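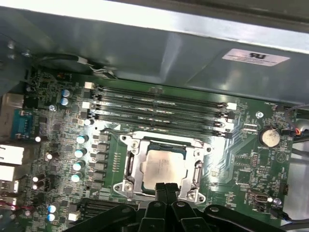 Welcome to the Swanson desktop refresh page, and thank you for stopping to read before you pick up a screwdriver! We get a lot of letters from folks who have been given an old office workstation and would love to get a few more years out of it. The first thing to do, once the side is open and the machine is unplugged, is to find your way around. The long black memory slots are usually easiest to spot – four of them side by side on this green board, all empty – and the processor sits just below them in its silver metal bracket, with a lever on each side. Once you know those two spots, the rest of the questions on this page will make a good deal more sense.

Do I have to fill all four memory slots?
No, and please don't feel you have to. Most people who write to us do very nicely with a matched pair. Your board's manual will show which two slots to use first, and it is worth looking up, as the order varies from one maker to the next.

How do I know a module is all the way in?
Line up the notch, open the latch clips, and press down evenly on both ends. It takes more of a push than you'd expect the first time. If one clip hasn't closed, take the module out and start over.

My processor looks dull and smudgy on top. Is it ruined?
Very likely not! A gray film on the metal lid is often leftover thermal paste. Wipe it gently with a lint-free cloth and a little isopropyl alcohol, and let it dry before fresh paste goes on. Citlali Cervantes, who answers our mail, likes to clean the lid while the processor is still clamped in place, so there's less chance of bumping the contacts underneath.

Can I run it without the heat sink, just to see if it turns on?
Please don't, not even for a minute.

What comes in the Julorach kit?
Paste, cloths, a wrist strap and a small tray for screws. The kit is $40 and ships from our Pustmont shop. Memory is sold separately, so do send us your model number before ordering.

Will you do the work for me?
Gladly. Refugio Becerra runs the Pustmont bench, and a full cleaning with new paste is $100, parts not included. Put a note in the box with your name, your phone number and whatever the machine has been doing lately – the more you tell us, the better.

Where do I write?
Swanson Desktop Refresh, P.O. Box 746, Pustmont. Letters are very welcome, and so are photos of your board.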